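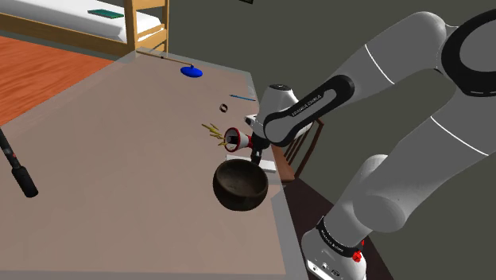 Search Visibility / Site Migration and Redirects

Organic traffic reduced after consolidating two store domains: should the old product addresses be redirected individually?

Posted by Yamuna Naidu
February 21, 2020

Our organization operates an online catalog for Terndale, a supplier of garden and workshop fittings. Until last June the catalog was divided between two domains, one for retail customers and one for trade accounts. Management then directed that both be brought together under a single domain.

The retail domain held 3255 indexed product pages. Before the change, the combined sites received 3748 visits from organic search in a typical week. That number has declined steadily, and the new domain does not appear on the first page of results for several product names on which the old one ranked well.

The contractor who performed the migration placed one rule on the retail domain, sending every old address to the new home page. The trade domain was handled separately and its category pages were mapped one to one. The category pages have kept their positions.

I would be grateful for guidance on the following. Is it still worthwhile to write individual redirects after this much time has passed? Must all of the product pages be mapped, or may we limit the work to those that received traffic? Our hosting provider, Nadar, has advised that its control panel accepts no more than 600 redirect rules per domain, and management is reluctant to change hosts during the current contract.

The old domain remains registered in our name. We have a full export of the old addresses and titles, but the product numbers were reissued during the consolidation, so the old and new addresses do not share a common key.

2 replies
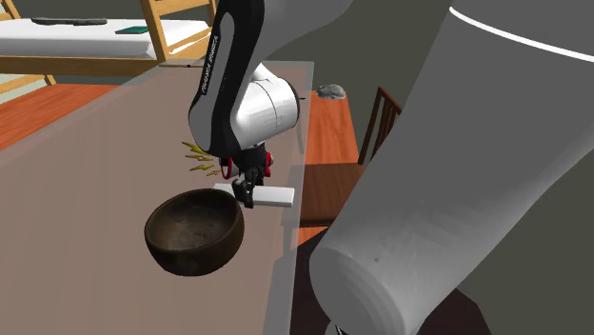
Parveen Rana

The decline you describe is consistent with the redirect rule in place on the retail domain. When a large number of product pages are all sent to a home page, search engines commonly treat those addresses as if they had been removed. The value of links pointing to the old product pages is then largely lost. The fact that your mapped category pages held their positions supports this reading.

Individual redirects remain worthwhile. Recovery may be partial, as some of the old addresses will have been dropped from the index and will be revisited less often. Links from other sites are still in place, however, and visitors continue to follow them.

With regard to scope, the following order of work is recommended.

Export the list of old addresses that received search clicks or that have external links. Your search console account for the old domain should be kept verified for this purpose. Confirm how far back its reports extend before relying on them, and use server logs or analytics for any earlier period.

Match each address on that list to its new equivalent by product title. A spreadsheet lookup will resolve exact titles. Those that have been reworded must be reviewed by a member of staff who knows the catalog.

Where a product has been discontinued, redirect to the closest category only if a customer would find a suitable replacement there. Otherwise the address should return a 404 or 410 status. Remove the home page rule once the individual rules are active, or place it after them while testing.

The limit at your host applies to rules entered in the control panel. Please ask in writing whether the same limit applies to rules kept in a server configuration file, or whether the old domain may be pointed to a small separate server that issues redirects only. The second arrangement would leave your main hosting contract unchanged.

Internal links and the XML sitemap on the new domain should list final addresses only. Redirects should be permanent (301) and should reach their destination in a single step.

Gader

We had 3 domains merged at Vustwood and used a plugin for it. It worked for most pages. I do not recall the name of the plugin. You should also resubmit the sitemap and check that the new site is not set to noindex, as ours was.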